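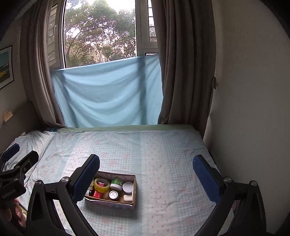
An open box of small household items between the fingers of a hand-held gripper, one of the jobs on the home tasks list at Skarnance.

Skarnance shifts home task work to hand-held grippers

Skarnance, the household robotics company with its main office in Gastley, has moved most of its training work out of the lab and into bedrooms, kitchens and hallways, and the change has rewritten the working day for the people who do it.

Until last December, operators sat at desks in the Gastley building and steered robot arms by remote control through chores such as packing a box or clearing a shelf. Now they carry out the same chores in furnished homes with a gripper in each hand. The recordings are used to teach the company's robots, which are being built for hotels and assisted living centers.

The company says a full-time operator turns in 400 usable recordings in a normal week. The target is set for the team and is not tied to individual pay, according to a notice given to staff when the change was made.

Awuor Laizer has worked as an operator since the remote control days and now leads the home tasks team. She said the biggest difference is that the work is physical again.

"At the desk your back got stiff and your eyes got tired," Laizer said. "Now it's your wrists and your feet. You are bending over a bed, you pick up a jar, you put it down, you start over. It looks like nothing and by the afternoon you feel it."

The grippers are slower than bare hands. New operators tend to rush and drop things in their first days, Laizer said, and round jars give the most trouble. Rolls of tape and bars of soap are easier once a person learns how hard to squeeze. Training lasts two weeks, and most of the second one is spent on small objects packed close together.

Operators asked for changes early on. Shifts on the grippers were cut to four hours, with the rest of the day given over to setting up rooms, checking recordings and writing notes on the ones that failed. Under the first schedule, a person could be on the grippers from morning until late afternoon with only a lunch break.

Some of the desk jobs are gone. Remote operators were offered places on the home tasks team or in the checking group, which reviews recordings at the Gastley office. Most took one or the other. A few left, including several who had chosen desk work for health reasons and did not want a job spent on their feet. Laizer said the company should have talked to those people sooner.

"They were good at it, and they found out the same morning as everyone else," she said.

Pay starts at the same rate as the old desk job. Travel time between homes is paid, which was not the case during the first month. Operators who work in the Wukham district, where many of the homes are on upper floors, also get a small allowance for carrying equipment up and down stairs.

The homes are rented or borrowed from residents for a day at a time. Operators ask before moving anything and put the room back in order when they leave. Faces, mail and family photographs are to be kept out of the recordings where possible, and residents can ask to have a recording deleted.

Skarnance has listed 900 different tasks for the team to work through. Packing and unpacking boxes makes up a large share of them, along with folding, wiping and sorting. The list changes every month as the engineers report which chores the robots still handle badly. Operators can now add tasks of their own, and several of the recent additions came from people who used to work in hotel housekeeping.

What the work will look like in a few years is less clear. The robots are meant to do the chores the operators are recording, and staff have asked whether the job has an end date. Managers told a staff meeting that recording would continue through next year and made no promise past that.

The next group of operators starts training at the company's Derese site next month. Laizer will run the first week herself.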